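Part 2: Posting a vacancy and filling your first shifts

Your employer account is open, your business details are in, and now comes the fun bit! This part takes you from a blank vacancy to a full rota. Have your opening hours and pay rates beside you before you begin.

Writing the vacancy

1. Sign in to Zurov and choose Vacancies, then New vacancy.

2. Type the job title in plain words. "Kitchen assistant, evenings" does far better than "Culinary Support Associate (Band C)", and applicants search for the plain version.

3. Enter the hourly rate. You can give a single figure or a range, but the box won't accept "competitive" or "to be agreed". We're very fond of this rule – people apply when they can see what they'll earn.

4. Under Hours, pick Fixed, Rotating or Casual. If you pick Rotating, a second box opens for the length of the pattern in weeks. The longest pattern allowed is 13 weeks.

5. Tick any benefits you offer, such as paid breaks, travel money or a joining bonus. A joining bonus needs a payment date as well as an amount.

6. Press Save draft. Your draft gets a number at the top right (for instance, 2728). Quote it whenever you write to the help desk.

Note: Drafts are kept for 92 days after the last change. Opening a draft without changing it does not restart the count.

Caution: Once a vacancy is live you can raise the hourly rate but you can't lower it. Check the figure before you publish.

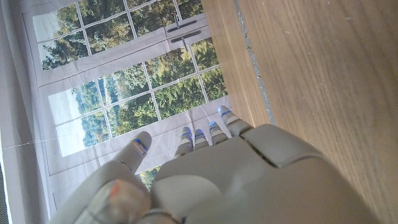
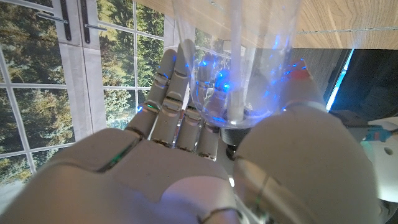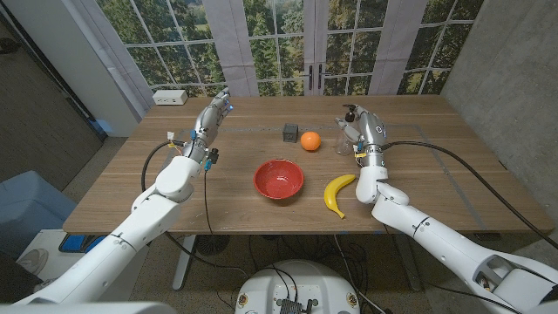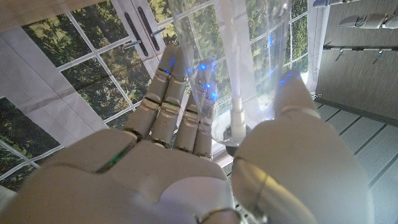

Dotville, 8/3/21

Publishing and choosing where it appears

7. Open your draft and press Check. Anything missing turns amber, with a short message beside it. Clear every amber box and the Publish button wakes up.

8. Choose your boards. Your own Zurov page is always switched on. The Ukov local board can be added with one tick, and it's a lovely way to reach people who live within walking distance.

9. Set the closing date. If you leave this empty the vacancy stays open until every place is filled.

10. Press Publish. Your vacancy is normally on view within the hour.

Note: Changing the job title after publishing sends the vacancy back for checking, and it comes off the boards in the meantime. Changes to the description don't do this, so tinker away.

Replying to applicants

11. New applications land in the Inbox tab, oldest first. Open one to read it, then choose Invite, Hold or Decline.

12. If you choose Invite, offer up to 4 interview times. The applicant picks one and both of you get a confirmation by email. Do offer an early evening slot if you can! Plenty of good people are already working days somewhere else.

13. If you choose Hold, the applicant sees "Still being considered". Add a line of your own in the message box. Manon Doucette on our help desk has a stock of friendly wording you can borrow, under Help, then Ready-made messages.

14. If you choose Decline, a polite note goes out the next morning. You can cancel it up to midnight from the Sent tab.

Caution: Don't ask for bank details or identity papers through the Inbox. Wait until the offer has been accepted and use the Starter forms page, where uploads are locked to named managers.

Moving a new starter on to the rota

15. When an offer is accepted, a green Add to rota button appears on the applicant's record. Press it and confirm the start date.

16. Drag the new name on to the open shifts. Shifts that clash with the hours they gave you show a striped border. You can still place them there, but you'll be asked to confirm that you've spoken to them first.

17. Pair them with someone for the first few shifts using the Buddy box. Kha Đỗ and Lụa Đoàn, who tested this page with us through January, asked for the buddy's name to show on the starter's phone too, and now it does – a small change we're really pleased with.

18. Press Share rota. Everyone on it gets a message, and the new starter gets a link to set up their own sign-in.

If the Add to rota button is missing

Check that the offer shows as Accepted and not Sent. If it does say Accepted, sign out, sign in again and reopen the record. Accounts brought over from the old Wong system also need rota access switched on once, under Settings, then Team. Only the account owner can do that. If you're still stuck, write to Cúc Mạch at the help desk with your vacancy number and the applicant's initials.

Part 3 covers pay runs and holiday requests.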